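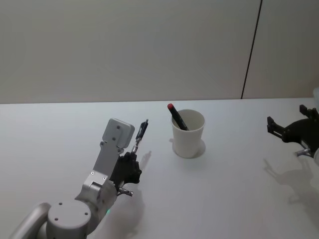 Offside when the keeper is off his line
Posted by Wumpini Quaye, Tue 9 September

Amateur league, 14 clubs. In the 54th minute our striker received a pass with one defender between him and the goal line. Their keeper was upfield, level with the center circle. Flag went up. Does the keeper have to be one of the two opponents?
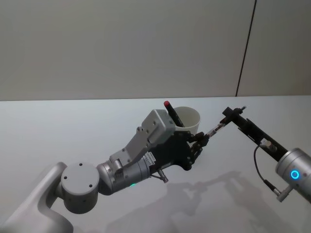
Katia De Luca
No. Law 11 refers to the second-last opponent, and any two players count. With one defender goal side, your striker was offside if he was also ahead of the ball and in the opponents' half.

Position is judged when the teammate plays the ball. 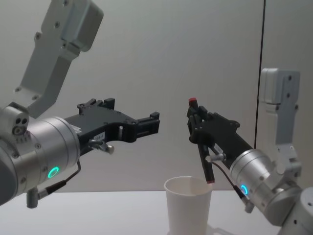

A player who is level with the second-last opponent is onside. Arms are ignored for both sides, keepers included.

Araba Zakaria
Flag was probably right. We had the same thing at Jeltano in February and lost the appeal.

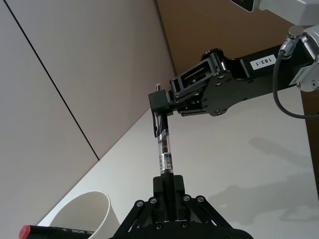 Photo: Nyarko

Also check whether it came from a throw-in. There is no offside offense direct from a throw-in, goal kick or corner.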